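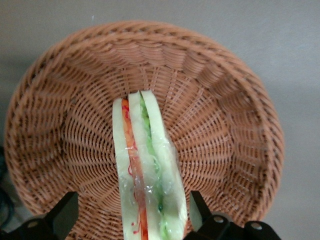

Section 2: Setting Up the Sandwich Basket

Okay, you've got the play café counter standing and it doesn't wobble (if it does, go back to Section 1 and tighten the feet again, I'll wait). Now for my favorite part, the food! I wrote this section for the Feldale set, but the Peixoto one goes together the same way apart from the menu board.

Before you start

Find a flat, clear spot at kid height. A low table is great. The wicker basket is going to get dragged and leaned on, so keep it well back from the edge.

Setting up

1. Run your hand around the rim and down the inside of the basket. Wicker can have a scratchy end here and there. Snip any you find flush with small scissors, and please don't pull them, because one good tug can loosen a whole row.

2. Turn the basket upside down and tap the bottom. Crumbs and glitter love to hide in the little gaps in the weave (so much glitter, I don't know where it comes from).

3. Set the basket down flat and press gently in the middle. It should sit still. If it rocks, lay a heavy book inside overnight, then try again.

4. Put the play sandwich in on its edge with the cut side up, so the bread and filling face whoever is ordering. Kids go straight for the orange layer! My tester, Wellington Quintana, called it carrot the first morning and tomato by lunch, and both went on the menu.

5. Let go slowly. If the sandwich tips, scoot it toward the center, where the bottom is flattest.

6. Add napkins or an order pad beside the basket. I keep them out of the basket itself or they end up on the floor.

Note: One sandwich per basket is plenty for little ones. Elaine Teixeira runs the playroom at Erelbridge and she likes a second basket for "returns," which cut down on the grabbing quite a bit.

CAUTION: Play food is for pretend only. Keep an eye on anybody who still puts everything in their mouth, and take away any piece that's cracked or coming apart.

CAUTION: Don't soak the basket. Wipe it with a barely damp cloth and let it air dry for at least 30 minutes before the food goes back in. Keep it off the radiator too, or the strands get brittle.

Putting it away

Take the sandwich out first, then store the basket right side up with nothing stacked on it. A squashed rim is a pain to get round again.

Menu board and price tags are in Section 3.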